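Rarent Library Winter Reading Swap Is Back
Jan 8, 2025
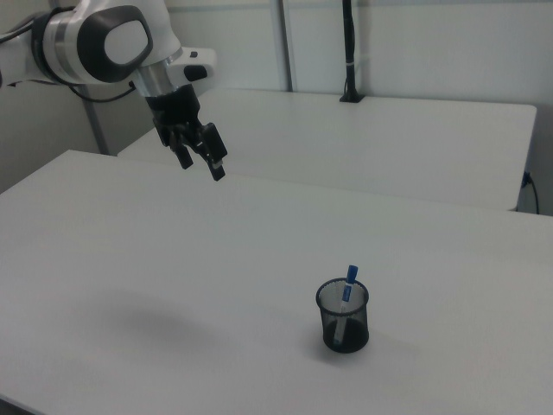
A white arm with a black gripper pointing down.

It's swap season again, and we could not be happier! The Winter Reading Swap opens at the Rarent branch this week and runs until the end of the month, during all regular hours. If you came last year you know how it goes. If you're new to Moltlow, or you've walked past the tables every winter and wondered, come on in, because this is one of the nicest things we do.

You bring books you've finished with and you take home books you haven't read. Paperbacks, hardcovers, picture books, cookbooks, comics, those big heavy gardening books somebody gave you for a birthday, all of it is welcome. You don't need a library card and you don't need to match book for book. Bring one and take five. Bring a box and take nothing (though we bet you'll leave with something).

Last winter 993 books came through the door and 627 of them went home with someone new before the swap closed. The rest went to the September sale, which paid for the new beanbags in the children's corner. If you haven't sat in one yet, please do. They are ridiculous and very hard to get out of.

A few things are different this time. Mysteries have their own table, finally! They took over half of general fiction last year and people were reaching across each other to get at them. Large print is moving to the shelf by the front window where the light is better. Puzzles are joining us as well, as long as all the pieces are in the box as far as you know. Put a rubber band around it and write the piece count on a slip of paper if it isn't on the lid.

We can't take encyclopedias, magazines, old textbooks or anything that smells of basement. Sorry about the encyclopedias, we know they're beautiful.

The Pringle Room will be open for the Blind Date shelf, which a lot of you asked for. These are books wrapped in brown paper with a few words on the front, and you choose by the words alone. We have 65 wrapped and ready. Some favorites so far: "lighthouse, bad marriage, excellent soup" and "a very long walk with a goat." If you'd like to wrap one of your own, paper, tape and markers are on the side table. Keep the clues short and please don't give away the ending.

Kids can pick up a reading card at the front desk. Every book they finish gets a stamp, and a full card is good for a free paperback of their choice from the children's swap table. Being read to counts. So do audiobooks, and so does the same dinosaur book every single night.

For grown-ups who like company with their reading, Quiet Hour is back too. Bring a book, find a chair, read next to other people, go home. There's tea, and there's no discussion unless you start one on the way out. We had some lovely evenings with it in the fall and the armchairs fill up fast, so come early if you're particular about where you sit.

Drop-offs go in the blue bins just inside the Brorkosari Street entrance. Please don't leave boxes outside overnight, even if it looks dry. If you have more than you can carry, call the desk before you come and we'll meet you at the curb with a cart.

We printed 170 swap bookmarks with the branch hours on the back, free while they last. See you at the tables!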